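Rirska pulls hand grippers for a jaw fault, and here's where we stand

SKULTDALE, 11/01/2018 - I run Rirska, and I'd much rather be writing to you about something fun. But we had a fault in our hand-held grippers last week, one of our people got a pinched fingertip out of it, and I want you to hear it from me!

Our crew has been doing furniture care with the grippers at the Skultdale hall (wiping down cushions, drawer fronts, carved legs, all the fiddly stuff) to build up the cleaning routines for our Brikolau home robot. It's slow, close work with a cloth, and you spend a lot of it sitting on the floor. 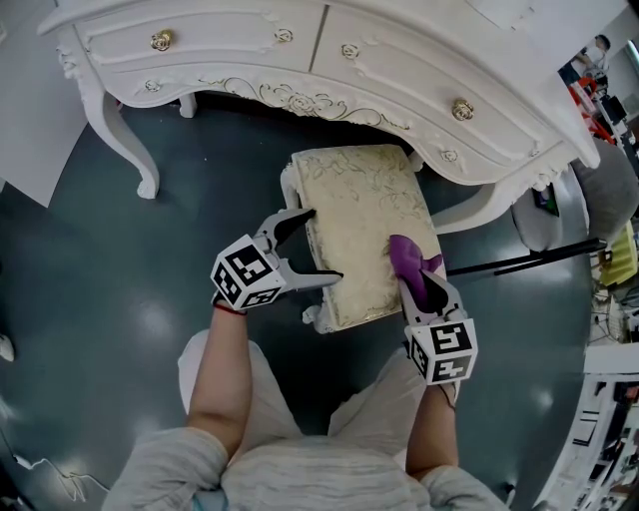

The fault is in the jaw return. On a bad unit the jaws can stay open for a moment after you squeeze, then snap shut all at once. We pulled all 196 grippers that same afternoon and checked every one, and 20 of them did it on the bench. Suksawat, who make the return spring for us, found that one batch had been wound too stiff. I'm grateful they were so quick and so straight with us.
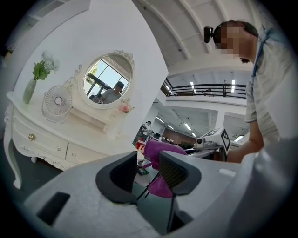
We also went back through 2,520 recorded wiping runs looking for the same snap. A few had it and we'd missed it, which bugs me a lot. Those runs are out of the Brikolau training set and they won't be going back in.

So, what now? Every gripper gets a new spring and a soft stop in the jaw, and each one has to pass a squeeze test before anybody picks it up again. If you have a loaner unit from us, please stop using it today - even if it feels fine - and send it back at our cost. Replacements start shipping in December.

Our teammate is doing fine and is back at work. Questions can go to the Rirska press desk, and I'll be reading them myself.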